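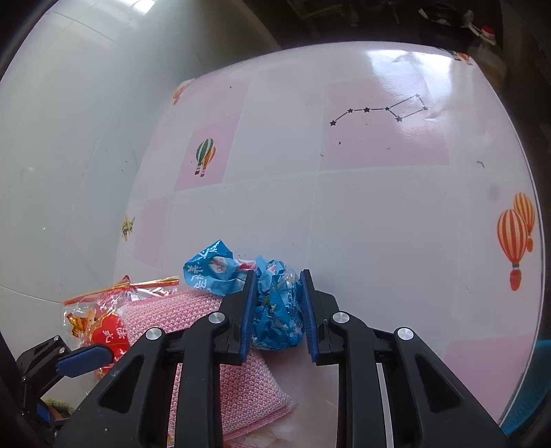

Hand-held gripper closed on a crumpled plastic wrapper, tabletop task.

Student operators wanted: Wekgate Gripper Project, fall term

The Wekgate student robotics club is taking on operators for its fall project. The work is paid by the session and open to any enrolled student at the Grewal campus, in any major. You do not need to know how to program, and you do not need to have been in the club before.

What the project is

We are building a set of demonstrations of ordinary table work, done by people using hand-held grippers. Each gripper carries its own camera. The recordings are used by the club's learning team to train the arm we will enter in the Sikovard student competition in the spring. The competition tasks are clearing, sorting and packing small household items, so our demonstrations cover the same ground: wrappers, bags, sponges, bottles, cups and cloths.

The target is 1000 usable demonstrations by the end of the term. We have 300 from the summer pilot. Soft packaging is where we are shortest, and new operators will spend most of their first sessions on it.

What you would do

Pick up, move and put down objects with the grippers, following a task card. A session lasts two hours with a break in the middle. After each take you mark it as good or bad on the log sheet and reset the table for the next one. Bad takes are kept in a separate folder, and you are paid for the session either way.

Operators also help set up. That means laying the tablecloth listed on the card, putting out the objects, checking that the finger pads are clean and charging the batteries when you finish. Tablecloths and objects are changed between blocks of takes.

Who can apply

You must be 18 or older and able to stand at a table for up to an hour at a time. The grippers come in one size and are squeezed by hand, so tell us if you have a wrist or hand injury. Left-handed operators are welcome, and we would like more of them. Some cards call for a gripper in each hand. You will not be put on those until you have finished training.

Your face is not part of the recording, but your hands and voice may be. You will be asked to sign a consent form before your first session. Please leave rings and watches in your bag.

Training and hours

Training is one paid session of two hours in Room 83 of the Brerance Building. After that you choose your own slots from the sign-up sheet, with a minimum of one a week. Slots run on weekday afternoons and evenings. The last one ends at 9 p.m.

We have 21 places. Club members and non-members are considered on the same terms.

How to apply

Pick up a form at the club desk on the ground floor of the Brerance Building, or ask for one at the Monday meeting. Fill in your year, your major and the slots you could make. There is no cover letter. Forms go in the box next to the desk, and we will reply by email with a training time.

Applications close at the end of August. Late forms go on a waiting list.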